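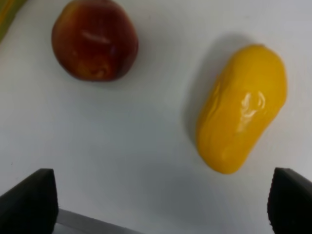 Subset sorting with distractors: how is success scored when the policy leaves some items out?

Posted by flumthorpe_lab in Manipulation / Evaluation

I am trying to reproduce the fruit-to-bowl result from the Padex write-up. The instruction is "put the fruit in the bowl", with vegetables on the table as distractors. Our success rate comes out well below theirs after 200 demonstrations. The write-up doesn't say whether touching a distractor fails the episode, or whether partial placement earns credit. We score all or nothing. The arm is a PiPER with a two-finger gripper, one wrist view and one fixed view.
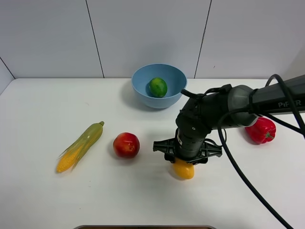
Fixed view, gripper over the yellow fruit, lime in the bowl.

Is all or nothing the wrong metric?

zosance_dev

Check your calibration first. We had the same drop and it was the wrist camera mount.

gridfall

The gap is probably in the metric. Padex follows the Mitsotakis-Vlachou protocol, which records 2 numbers per episode:

Placement: target items inside the bowl at the end, divided by target items on the table at the start.
Distractor error: any non-target item in the bowl at the end. Contact alone is logged but does not fail the episode.

Their headline figure is mean placement. An episode that ends with one fruit still on the table counts as zero for you and as a partial score for them, so the tables can't be compared directly. Rescore your logs before retraining anything.

Score from the fixed view with the arm out of sight. The wrist view is poor for this, as items drop out of it easily.
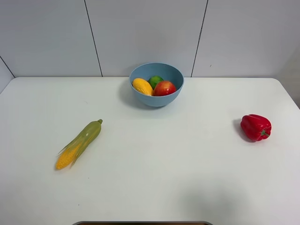
Scores full placement, no distractor error: three fruits in the bowl, corn and pepper outside it.

Also state the time limit. We allow 6 attempted grasps per episode and then stop. With no limit, placement creeps up through retries and the number says little about the policy.

pallet_jack

Agree with gridfall on reporting both. Keep your strict score in the table as a separate column, reviewers ask for it.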